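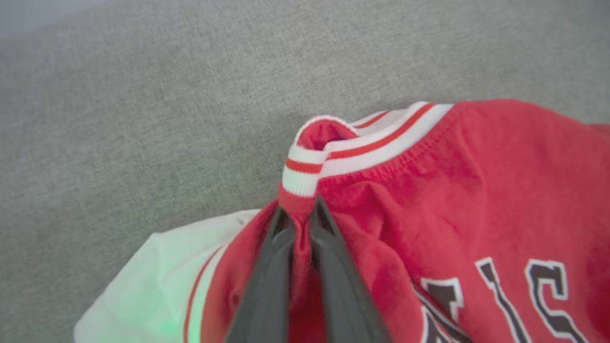
Afia Yakubu wants to know why a robot needs so long to fold one shirt when she can do it in the time it takes to sneeze. Good question, Afia! Let's find out, because shirts are one of the trickiest things you can hand to a robot.

Meet the Flerkano

The Flerkano is a laundry helper made by a company called Badow. It has two arms, and each arm has a gripper at the end. A gripper is the robot's hand, and the Flerkano's has just two fingers. You have five on each hand, so you are already winning.

We had one to try for the whole month of May, and we gave it T-shirts, towels, pajama pants and one very lumpy sweater. It folded a lot of them. It also made some shapes that I don't have a name for.

Why is cloth so hard?

Think about picking up a wooden block. It looks the same before you lift it, while you lift it and after you put it down. A robot loves that!

Now pick up a shirt. Everything moves! The sleeves flop, the middle sags, and a bit you weren't even touching flips over. A shirt can land in a different heap every time you drop it (try it on your bed, you'll see). So the robot can't just learn one picture of "shirt" and be done. It has to look again and again, and keep asking itself where all the parts have gone.

First job: find the collar

When you sort out a crumpled shirt, you probably look for the neck hole without even thinking about it. The collar is a great clue. It's often made of ribbed, stretchy knit, and on a sporty top it may have stripes. On this red one the collar is striped white and red, so it stands out nicely from the plain red cloth next to it. If you know where the collar is, you can make a good guess about where the shoulders are, and then the sleeves.

Second job: pinch!

Next, the two fingers come together with some cloth between them. Look at where they've taken hold, just beneath the collar. The red fabric is gathered into a skinny fold between the fingertips, and the collar pokes up over it like a little tent.

Pinching is harder than it sounds. If the fingers squeeze too high, they close on air. If they reach too deep, they might grab whatever is underneath, and then you get a shirt and a couch cover coming along together. We had that happen with a blanket, and everyone cheered.

Third job: lift, spread and fold

Once it has a good grip, the Flerkano lifts the shirt and looks for a second spot to hold with its other hand. Then it spreads the shirt out, tucks in the sleeves and folds it up. A plain T-shirt took 63 seconds on its best try. The lumpy sweater took 13 minutes, and my neighbor Araba Agyeman brought a chair over to watch.

How does it get better?

By practice, just like you with a bike or a piano. Badow calls its practice program Nartey, and the booklet in the box says that every new Flerkano arrives having learned from 600 pieces of clothing. Some were smooth, some were slippery, and some were inside out - which is still the thing it finds hardest. Ours left every inside-out shirt inside out.

What we liked and what we didn't

We liked how gentle it was. It never ripped anything, and towels came out with lovely square corners. We liked the pause button too, which is big and easy to reach.

Socks were a flop. It folded each sock very carefully and never once made a pair. It's also slow, so if you need your soccer shirt right now, fold it yourself - or just put it on!

Try it at home

Lay a shirt on your bed in a messy heap. Now use only your thumb and one finger on each hand, and fold it. Then try again with 3 shirts in the same heap. Ask a friend to time you, and see if you can beat the Flerkano's 63 seconds.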